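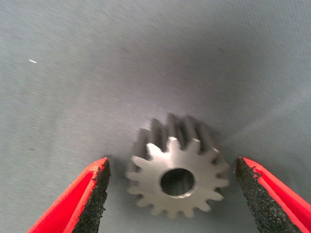
Wrist camera grasp planner - how are you picking the approach angle?

mosswick
I got Vandard's pose estimator talking to our planner and I'm thrilled! It's trained on 3,221 gear crops and finds the bore really well. Angle around the axis is still jumpy between updates, though.

tallowbyte
Straight teeth all look alike, so it's flipping between equally good answers. Fold the symmetry into your loss. Disov has a flag for it.

mosswick
Oh, that makes sense. Trying it tonight!

pinrail_9
I disagree a bit. Smooth it in the controller and leave the net alone. A low-pass filter at 8 Hz fixed ours.

tallowbyte
Filtering two wrong answers gives you a third one - I'd fix the labels first.

mosswick
My order of work for now:

1. Mask out whatever isn't the cloth. With the wrist tipped past the edge, the camera gets floor, cables and somebody's trouser leg, and the detector loves all of it.
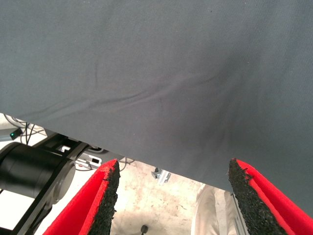
2. Retrain with the symmetry flag on.

3. Rerun the Puma planner with the peg plate as a collision object. It's more than 40 ms slower that way, but I can live with that.

pinrail_9
Fair enough. Which plate?

mosswick 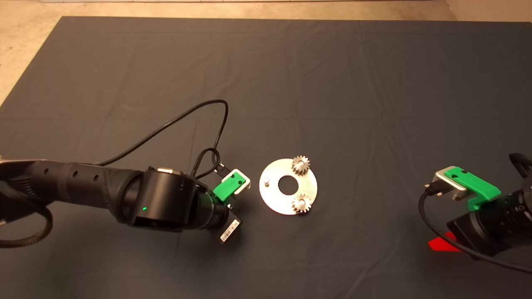
Peg plate between the two arms, two gears on and one peg still free.

pinrail_9
Nice setup! I'd still filter. Brolley's wrapper has it built in.

mosswick
Fine, I'll log both and post the plots :)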